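4. The Student Table Project

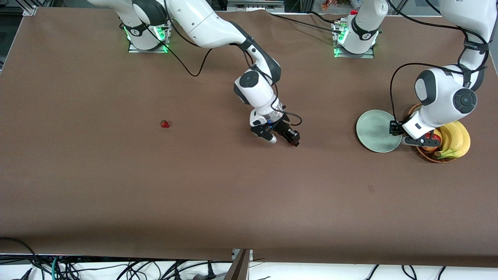

Figure 3. Tabletop task on the two-arm cell during the Malach course.

The Malach course is a one-semester project class in which undergraduates plan, record, train and test a complete manipulation task on real hardware. Students come in from mechanical engineering, computer science and, to our delight, a few from food science and design. Most have never moved a robot arm before. We wanted them to reach a working policy of their own before the end of term, and that goal shaped almost every choice we made about the task. We settled on fruit and tableware because everyone already has opinions about them. In Figure 3 the strawberry lies on its own on the brown paper, well away from the plate and the basket, and that gap was the source of some of the best arguments we heard all semester. Should the nearer arm fetch it? Should the other arm leave the basket first? Is a strawberry on its side harder to pick than one standing on its cap? Teams had to write down their answers before they recorded anything.

4.1 Task design by the students

Each team received the same short task card and was free to break it into steps. The card asked for fruit to be moved between a basket, a plate and the open table, with both arms used at least once. We deliberately left the order open. One team, which named its project Melis, treated the two arms as nearly independent workers and gave each its own half of the table. Another, Derkance, went for a much tighter plan in which one arm would wait over open paper until the other had cleared the plate. The Derkance plan looked slow on the whiteboard, and several of us expected it to be dropped by November. It was kept, and it taught the whole class a great deal about timing.

Reaching into a basket is a lovely problem for beginners. An apple next to a bunch of bananas, as in Figure 3, leaves little room for the fingers, and the obvious straight-down approach is often a poor one. Students found this out with their own hands on the controls — no lecture slide has ever made the point so well. Many went back to the task card afterward and rewrote their steps, adding a short pause above the basket or changing which fruit came out first.

4.2 Recording

Every team recorded 80 demonstrations in its first round. We asked for a pilot set of that size so that mistakes in the plan would show up early, while there was still time to throw the data away and start again. Two teams did exactly that, and both were glad of it. The second round brought each team to 200 demonstrations, with fruit positions changed between takes according to a layout sheet the team drew up itself.

Recording was done in pairs. One student drove both arms and the other kept the log, called out the next layout and reset the table. Pairs swapped roles after every ten takes. We had planned this as a way to prevent fatigue, but it had a second effect that we liked even more: the log keepers became very sharp observers of other people's grasps, and the notes they wrote got longer and more useful as the weeks went by. A typical early entry reads "missed." A typical late entry gives the fruit, the side of approach and the moment at which the driver changed their mind.

Logs and recordings were stored with Furidura, our in-house labeling tool, which lets students mark the start and end of each step on a timeline. Across all teams and both rounds the class marked almost 3000 steps. Agreement between labelers was weakest on the step we called "release," and the reason is easy to see once you try it. Some students marked the instant the fingers began to open, others the instant the fruit was free, and a few waited until the arm had started to lift. We now spend half a class session on this one definition, and it is a wonderful session! People bring up doors, zippers, handshakes.

4.3 Testing

Each trained policy was tested on layouts chosen by a different team. The testing team could place the fruit anywhere inside the marked reach of the arms but could not add new objects. A run was scored by steps completed, so a policy that emptied the basket and then failed at the plate still earned credit for its first steps. We recommend this scoring for any class of this kind. It gives a team something specific to repair the next morning, and it kept the mood in the lab high through the last weeks of term.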